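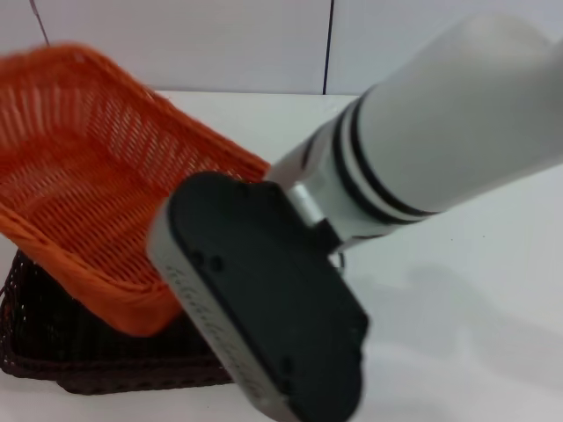 Un abonné de la liste écrivait en mars que le débat était clos, les machines savent faire le ménage, il ne reste plus qu'à attendre que les prix baissent. Je remets le passage parce que le fil a été coupé en deux par le changement de serveur :

> Je ne comprends pas qu'on en discute encore. Mon aspirateur
> tourne tout seul quand je suis au travail, la tondeuse du
> voisin aussi, et dans les entrepôts il y a des bras partout.
> Ranger une étagère ou vider un lave-vaisselle, c'est la même
> chose avec une pince au bout. D'ici 4 ans ce sera réglé et on
> rira de nos messages. Les gens qui disent que c'est difficile
> n'ont pas mis les pieds dans un atelier depuis longtemps.

Alors moi j'y mets les pieds tous les matins, dans un atelier (enfin, une réserve avec une table et un transpalette qui couine), et je voudrais défendre un peu les gens qui disent que c'est difficile !

Prenez les paniers. Un panier orange tressé, penché au-dessus d'un autre, brun foncé, tressé aussi, sur une table blanche bien lisse. Pour vous et moi il n'y a pas de sujet, on emboîte ou on sépare en pensant à autre chose. Pour un bras, tout est pénible là-dedans. Le bord n'est pas droit, c'est une tresse, donc l'épaisseur change selon l'endroit où on pince. La paroi est ajourée et on voit le clair du fond à travers, ce qui n'aide pas une caméra à décider où s'arrête le panier et où commence la pièce. Et l'intérieur du brun est tellement sombre qu'on n'y distingue presque rien. J'ai passé des années à empiler ce genre d'article et je n'avais jamais pensé que la couleur du fond pouvait compter.

Ensuite il y a le frottement, et là je parle de ce que je connais. Deux paniers tressés, ça s'accroche. Vous tirez celui du dessus, celui du dessous vient avec, et sans y réfléchir vous donnez un petit coup de poignet ou vous calez le bas avec l'autre main. Quand j'essaie d'expliquer ce geste à un nouveau collègue je n'y arrive pas, je lui dis « regarde » et il regarde. Je ne sais pas comment on écrit ça dans un programme. Peut-être qu'on ne l'écrit plus, d'ailleurs, et qu'on montre à la machine comme on montre au collègue. Plusieurs d'entre vous en savent plus long que moi là-dessus, je lirai les réponses avec plaisir.

Sur les entrepôts, d'accord, il y a des bras. J'en ai vu tourner chez Gusano, où ils font la préparation de commandes pour des magasins de décoration. Ça dépote, je ne vais pas dire le contraire. Mais ce sont des cartons. Des cartons à angles droits, tous scotchés pareil, qui arrivent dans le bon sens sur un tapis. Leur catalogue compte 1070 références et la cellule automatique en traite environ 300, les plus sages. Le reste (la vannerie, les abat-jour, les coussins, tout ce qui est mou ou tordu) part sur les tables du fond avec des humains autour. Le chef d'équipe m'a dit qu'il demandait à chaque réunion quand on lui prendrait la vannerie, et qu'on lui répondait « bientôt » avec le même sourire.

Pour la maison, même histoire. L'aspirateur marche très bien, j'ai un Lougher et je l'aime beaucoup, mais il faut voir le travail que je fais pour lui ! Je relève les chaises, je ramasse les chaussettes, je coince la frange du tapis sous le canapé. Ranger avant qu'il passe, c'est justement la partie que je voudrais déléguer. Et la pince au bout ne change pas tout, elle ajoute un problème : il faut savoir où serrer et combien. Une assiette, ça se serre. De l'osier fatigué, beaucoup moins.

Je ne veux pas passer pour le grincheux de la liste — il y en a déjà un, il se reconnaîtra. Ça avance, et plus vite que je ne l'aurais cru. Il y a quelques années on ne parlait de bras sur une table que pour visser ou souder, toujours au même endroit, au millimètre. Maintenant on leur met sous le nez des objets de bazar et on cherche comment les attraper. Rien que ça, je trouve que c'est un changement énorme. Mais entre « on essaie » et « c'est réglé », il y a tous les paniers de la terre, les neufs, les déformés, ceux dont un brin dépasse, et aussi ceux que quelqu'un a reposés à l'envers.

À propos de chiffres, celui qui avait parlé du comparatif Calik pourrait-il renvoyer le lien ? Je me souviens d'un tableau avec 7 tâches ménagères, plier une serviette, débarrasser, trier le linge et ainsi de suite, mais je n'ai plus la page et l'archive me sort une erreur. Il me semblait que la durée était donnée et pas le nombre d'essais ratés, et j'aimerais vérifier avant de râler. Une serviette pliée en dix minutes, ça me va très bien si je suis au travail pendant ce temps. Une serviette pliée une fois sur trois, ça me va déjà moins, il faut que je repasse derrière.

Question pratique pour finir, et là je m'adresse à ceux qui utilisent Gastik pour les inventaires : est-ce que vous avez trouvé comment noter qu'un article s'emboîte dans un autre ? Chez nous les paniers sont livrés par tailles imbriquées, le logiciel les compte un par un, et chaque fois je dois corriger le volume à la main. Si un jour une machine doit les ranger à ma place il faudra bien que cette information existe quelque part. J'ai essayé le champ « lot », il mélange les couleurs. J'ai essayé les commentaires, personne ne les lit, moi compris.

Bonne soirée à tous, et pensez à couper les citations quand vous répondez, le dernier digest était illisible sur téléphone.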